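HOUSEHOLD ECON 2 - LECTURE 7 NOTES
Unpaid work and how we count it
D. Kaimal, revised Apr 10, 2026

Read before section. Skim is OK but do the time diary (end of notes) for real.

Recap from last time: GDP = market value of final goods and services made inside a country in a period. Key word market. If no price gets paid, mostly it doesn't go in.

So: you pay a cleaner, it counts. You clean your own kitchen, it doesn't. Same floor, same mop. Old textbook version of this is the man who marries his housekeeper and national income drops. Dated example but it will come up in the readings, know what it's getting at.

Exceptions people forget:
- food farmers grow and eat themselves, counted (estimated)
- rent you "pay yourself" for living in a house you own, counted, called imputed rent
- cooking, cleaning, laundry, child care, sitting with a sick parent, not counted

Why is imputed rent in and child care out? Partly practical. There's a rental market to borrow prices from, and if you left it out, GDP would jump around whenever people switched from renting to owning. But there's a market for child care too. So the practical argument only goes so far. We'll come back to this, it's a good short essay question.

THE THIRD PERSON TEST

How do you tell unpaid work from leisure? Standard rule: could you pay someone else to do it and still get the benefit? Making the bed, yes. Ironing, yes. Watching a movie, no. Sleeping, no. Somebody else's nap does nothing for you.

Hard cases:
- gardening (work? hobby? both)
- cooking for fun on a holiday
- reading to a kid at bedtime
- walking the dog
- shopping when you didn't need anything

The test says what an activity could be, it says nothing about how the person feels while doing it. Surveys usually just classify by activity and move on. Section will spend time on the bedtime reading one, have an opinion.

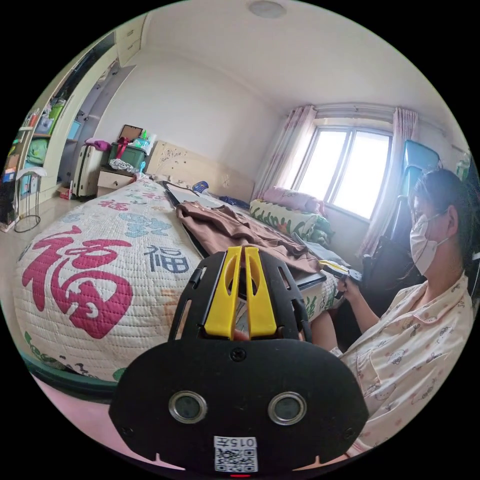

Second problem is doing two things at once. Diaries ask for a main activity. Parent folding clothes while a toddler plays in the same room: main activity gets written as laundry, child care disappears. Some surveys have a column for secondary activity, and the child care total goes up a lot when they do. Others ask about "passive" or supervisory care as a seperate question. The three ways of asking don't give the same answer, so be careful comparing one country with another, or the same country before and after a change in the form.

Also: when is a person on call working? Asleep in the next room from a sick relative. Can't go out. Diary says sleep.

PUTTING A DOLLAR VALUE ON IT

Two main methods. Learn both, with the weak spots.

1. Replacement cost. What would it cost to hire it out?
 a) generalist version: one wage, a housekeeper's, for everything
 b) specialist version: cook's wage for the cooking, driver's wage for the driving, and so on
Specialist gives bigger number usually. Trouble: a pro cook is faster than you. An hour of your cooking may not be an hour of theirs.

2. Opportunity cost. What could you have earned in that time?
Use the person's own wage. Trouble: a lawyer's dishwashing comes out worth far more than a student's dishwashing, for the same clean plates. And what about someone with no paid job? Have to guess a wage. And most people can't just choose to work one more paid hour.

Worked example (done on the board, numbers are made up for easy math). Household puts in 20 hours a week of unpaid work.

Generalist wage $15: 20 x 15 = $300 a week
Own wage $50: 20 x 50 = $1000 a week

Same household, same hours, more than three times the value. Whenever you see a headline figure for what housework is "worth", first thing to look for is which method. Second is whose wage.

There's also an output method: count the meals, the loads of washing, the nights of care, price each one at market, take off ingredients and power. Closest in spirit to how GDP handles firms. Hardly used, the data is a pain to get.

READING THE JIRLEY TABLES

The Jirley diary file in the course folder has 3666 diary days. Days, not people. Each person filled in 2 days, one weekday and one weekend, so don't report it as a head count. A few of you did this on the last problem set.

When you average across the week, weight them. Five weekdays, two weekend days. Straight average makes everybody look like they clean house all week long.

Watch for averages with zeros in. "Average time on laundry" across everybody is small since most people do none on a given day. Average among those who did any is a very different figure. Both fine, say which.

Fernandes chapter (required) argues for satelite accounts: leave GDP alone, build a second set of books for the household next to it. Clokia article (optional) wants it inside the main number. My view leans Fernandes, you don't have to agree. Main worry about putting it inside is that GDP gets used for tax forecasts and short run policy, and a big estimated lump that nobody pays tax on makes it worse for that.

FOR SECTION
Keep a diary for 2 days, ten minute slots, main and secondary activity. Then value your own unpaid hours by generalist and by opportunity cost. One page. Bring the diary itself, messy is fine. Leave out anything private, write "personal".

Problem set 4 due before the June exam review, date on the course page.

Related handouts
Lecture 5: What a price index leaves out
Lecture 6: Imputed rent, the long version
Lecture 8: Cash jobs and the hidden economy
Problem set 3 solutions (corrected)
How to cite the Jirley diary file
Billen reading room, reserve list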